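What counts as a clean table before an episode?

Posted by Brorkico, 26 November 2022

We record pick and place with hand-held grippers at our Bokville site. The rules sheet says the workspace must be "clear and consistent" at the start of every take, then wanders off to talk about footwear. Two of us have been arguing since September over whether the bin counts as clutter.
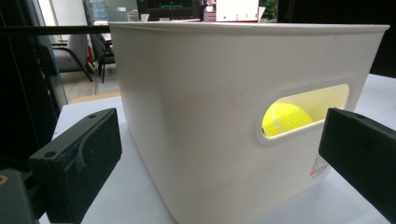
Tennis ball in the bin, fingers either side.

Is there a standard for this, or do we each go on guessing?

Tehsil of opinions below, I expect. Be gentle.

Tsehay Birhane

No standard I'd swear by, but ours fits on one page. The bin is part of the task, so it stays, and its spot gets marked with tape. Anything the task doesn't name goes on another table. Cups, mostly. People are very attached to their cups.

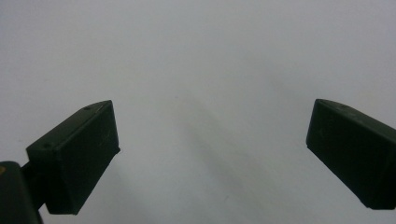 Start position is where most of our rejected takes come from. We threw out 23 of 275 last round, nearly all because the operator began half closed and drifted open on the way in. Write it down as a rule: fingers spread wide, nothing between them, held over bare surface before you go anywhere near the object. Wipe the table too, as specks and little grey marks like the ones there will follow you through a whole set. Then start recording - in that order, which I mention from bitter experience.

If you change the starting pose halfway through a batch, start a new batch. Don't put it in the notes field, where it will live undisturbed forever.
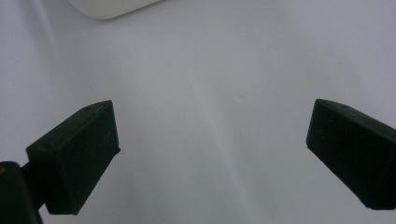

Same goes for swapping fingers or moving the lights. New batch, new sheet, sign it.

Fondeto

We just wipe the table and go. 344 takes, no complaints.

Briem

Has anyone looked at the 344 takes?

Fondeto

Not as such.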